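Robots That Tidy Up: My Day at the Kalon Workshop

Have you ever dumped all your chargers and plugs in one big drawer? Me too. So when the Kalon workshop opened its doors on 9 Oct 2025, I went straight to the robots that are learning to sort that kind of mess!

There were 34 of us in my group, and we all wanted to stand at the front. Our guide was Zohreh Ghorbani, and she let us ask anything we liked (I asked a lot).

A robot arm is a bit like yours. It has joints that bend, like your shoulder and elbow, and little motors do the job of muscles. At the end there's a gripper, which is the robot's hand. The arms I watched work as a pair over a white table, with colorful plug adapters and a couple of cables to practice on.

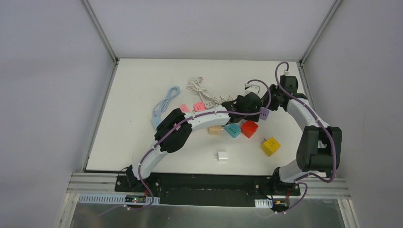
Adom Ofori wanted to know why a robot finds cables so hard when it can pick up a block just fine. Good question, Adom! A block keeps its shape. A cable flops and bends, so every time you move one end, the rest goes somewhere new. The robot has to keep checking and change its plan.

Zohreh told us the team does the same little job over and over, 155 tries for one kind of plug. I'd have gone home for a snack by then.

Want to try it yourself? Put on thick oven mitts and pick up a shoelace using just your thumb and one finger. Now lay it in a neat loop. Tricky, right?

The next open day is in November, and kids can bring a grown-up.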